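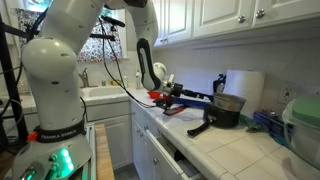 An afternoon at the Kanholm kitchen

Kanholm is the teaching site of the Pillai project, and it has opened its doors to visitors every June for the past 3 years. I went with Arsalan Ghumman from our office. We were asked to come at 2 p.m. and to leave our bags in the hall.

Most of the work takes place in a kitchen with white cabinets and white tile counters. Two Franka arms are used in it. Julián Montoya met us at the door and gave a short talk on how the teaching is done. A person moves the arm through a job, either by holding it and pushing it along or by steering it from a set of hand controls. The computer saves the motion along with the camera pictures. The same job is then done again with the pots in other places. The project has 4,000 saved runs so far, and Julián said the early ones are mostly no good because the people steering were still learning.

The counter is kept the way a counter at home is kept. Paper towels, cords and cooking tools stay out during a run, and the arm has to be steered over and between them. A stainless steel pot was the item they talked about most.
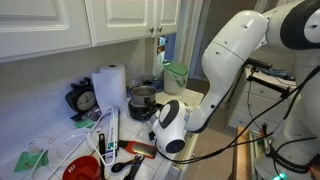

Trying the controls

Visitors could book a turn of 3 minutes. Mine was spent getting used to the delay and to the wrist, which turns further than a human wrist does. Moving left and right was easy. Height was hard to judge. I kept stopping too high, and Kári Þórarinsdóttir, who was coaching, told me to watch the view from the wrist camera whenever I got close to a pot. That helped. Handles are long and easy to find, but a pot held by its side fills most of that view, and you have to work from what is left around it. 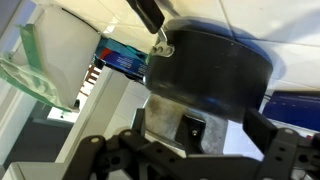
Antigoni Balaskas thought the wrist view should be taught first and the room view left for later, as beginners lean on the room view and then can't give it up. Kári was not sure. She has tried it both ways with new people and sees little difference after the first day.

After the break we went over how a run is judged. Someone goes through it afterward and marks the point where the gripper closes and the point where it lets go. A run with a long pause in it is usually thrown out. Pans are slower work than pots, and the person steering is told to bring the fingers in from straight overhead and stop before closing. 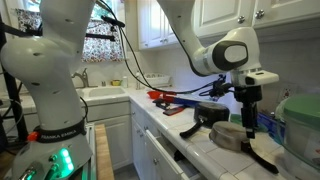 The software for the marking is called Lillel and was written on site. Arsalan asked whether we could get a copy for our own shop, and Julián said to write to him in the fall.

The visit ended at 4:30. Parking is on the street. There is a bus, number 53, that stops at the corner, and we would take it next time.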